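May 4, 2020

Monday, and I finally did the desk stuff. I've been saying I'd do it since before the clocks changed, and every weekend I found something better to do (bread, mostly, and then eating the bread). But I had the whole day, it was raining, and I'd run out of excuses by breakfast. So I put the radio on, made the big pot of coffee and hauled everything out to the table.

I should say I still love the table paper. I got it from the Szulc shop in Standotow last July, the roll with the rust-orange flowers and the long wispy stems, and I remember standing there for ages trying to choose between that one and a plain gray. Plain gray would have been sensible! It would have gone with the walls! But I'm so glad I went with flowers. It's the most cheerful thing I look at all day, and lately I look at it a lot. The one thing I'd warn my future self about is that small things vanish on it. Paper clips, erasers, the backs of earrings. I lost a stamp on it this morning and found it an hour later sitting in the middle of a leaf, looking very pleased with itself.

The plan was to sort all the letter-writing things into boxes, and by boxes I mean the nice ones I've been hoarding. I can't throw out a good box. If it has a proper lid that lifts off and a bit of a shine to it, it goes up on the shelf with the others and waits for its big day. Well, today was the big day for the mint-green one. I've always liked that color, somewhere between toothpaste and the ice cream you only get at the seaside, and it's a good solid little thing.

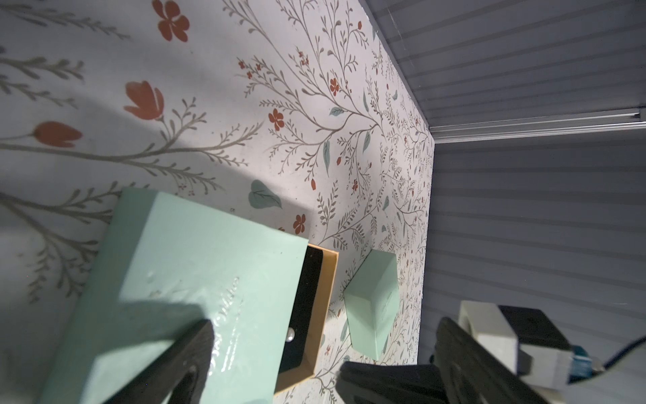 It took me three tries to decide what deserved to go in it. First I thought stamps and address labels, but those are so flat they'd just slide around in the bottom. Then I thought ribbon, and I got as far as digging the ribbon bag out of the hall closet before I remembered that I never tie a ribbon on anything. My mother does. I am a tape person. In the end I went with the letters I want to keep, the real ones, and that felt right, so I stopped fussing about it.

Of course you can't put letters away without reading them. There went the rest of the morning! I read one from college that was four pages about a sandwich. I read a birthday card that I'm sure I never answered, and now I feel bad and have put it on the pile to answer, eleven years late. I wonder what the post office would make of it.

The pile to answer is getting a bit alarming. I started writing letters again in March when everything shut, and people wrote back, and then they wrote back again, and now I owe a letter to practically everyone I've ever met. I ordered envelopes from Purkik two weeks ago, a pack of 80, and thought that would see me through to Christmas. I'd say I'm down to the last third. The order number is 2977, which I'm writing down here so I can find the same ones again, because the email has vanished and the website shows me nine kinds of cream envelope and they all look identical. Mine have the pointy flap. Remember that: pointy flap.

Lunch was toast at the table with everything shoved to one side, and I was going to be so careful about crumbs. I was not careful about crumbs. They hide in the pattern exactly like the stamp did, so from the doorway it looks fine and then you lean in with your elbow. I brushed the worst of them into my hand and then dropped half of them again on the way to the trash. It's on the list for tomorrow with a damp cloth, if the paper will put up with a damp cloth. I might try a corner first.

What I wanted out of the afternoon was pretty simple:

1. All the pens in one place, and the ones that don't write out of the house for good.

2. Notepads together. I don't need one in every room, I only think I do.

3. Tape somewhere I can see it, so I stop buying more. 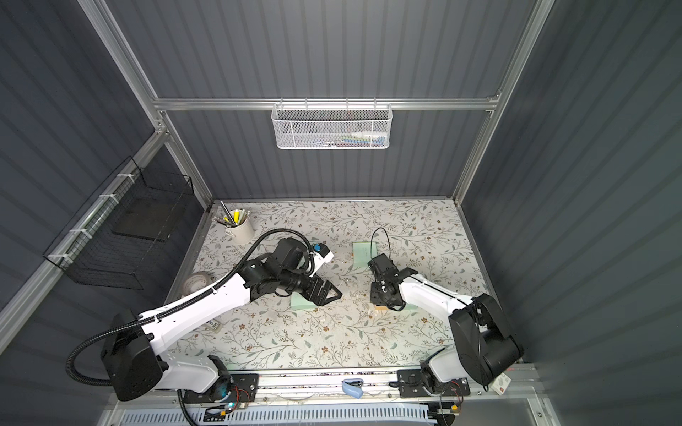

4. Wipe the table down properly and eat dinner somewhere else for once.

I got through most of it, not in that order, and number four will have to wait.

The pens were the long job. I tested every single one on the back of an old Stomo delivery slip, round and round in little spirals, until the whole slip was a sort of storm cloud. I'd love to know where they all come from. I don't buy pens! I must walk out of places with them. There was one from a dentist I've never been to and one from a hotel that I'm almost certain closed down. The yellow highlighters had mostly given up, and still I had a very hard time letting go of the last one, and I gave it another go on the slip every ten minutes as if it might have had a rest and be feeling better.

Pencils I kept, every one, even the stubs. A pencil stub is still a pencil. I did sharpen them all, which was lovely, and the kitchen smelled like the first day of school. I have a memory of my third-grade classroom with the sharpener screwed to the windowsill and the line of us waiting with pencils that were perfectly sharp already, just to have a turn at the handle. I'd like one of those. I looked it up after lunch and they still make them. I did not order one. I left it in the cart, to be fair, and we'll see how strong I am by the weekend.

Notepads went better. I made myself tear off the used sheets before deciding anything, and there was so much nonsense on them. Phone numbers without names. A shopping list that just said "the other kind." On one I'd written 1518 in huge numbers and underlined it twice, and I have no idea what it was for. Not a phone number, not my bank (I checked), not any door code I can think of. It's bothered me all day. I'm putting it in here in case it comes back to me when I'm reading this in ten years.

And then the tape. I'm a tape person, as established, and I own an embarrassing amount of it. I buy it whenever I can't find it, and I can't find it because I've put it somewhere clever. So the new rule is that it lives out in the open with the pens, where it can't get away, even if it isn't the prettiest thing in the room. I think it looks kind of friendly there. Like a little shop counter. I kept going back to move something a bit to the left and then back to the right again.
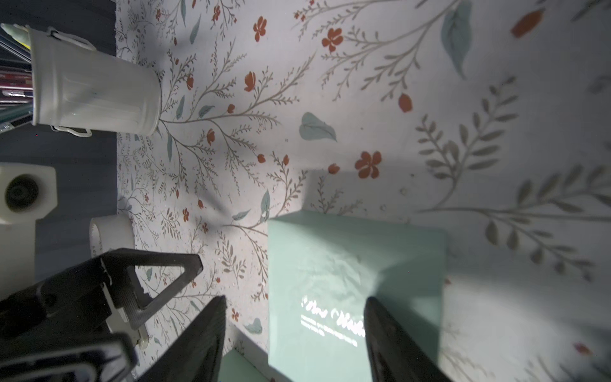 Pens in their little bin, tape close by.

I've always had a soft spot for anything that's a tiny version of a bigger thing, and a trash can for pens makes me happy every time I drop one in. My sister thinks it's silly. She keeps hers in a drawer, loose, with the batteries, so I don't see that she gets a vote.

Around five I ran out of steam and sat down to start paying back some of the letters. I meant to write two short ones. I wrote one, and it went on for pages and pages, I'd guess close to 2000 words, with a whole section about the rain and another about whether I should cut my own bangs (no). My hand is sore in the place where it used to get sore in exams. I'd forgotten about that bump on the middle finger. It's coming back, I can feel it.

Dinner was soup. Still raining. I called my mother and told her about the sandwich letter and she laughed so hard she had to put the phone down, and then she told me she has a whole suitcase of mine from that same year under the spare bed, and would I like it sent over. I said yes before I'd thought about where on earth it would go. So I'm going to need another box.

Tomorrow: damp cloth, stamps, answer the birthday card. And ask Mom if 1518 means anything to her.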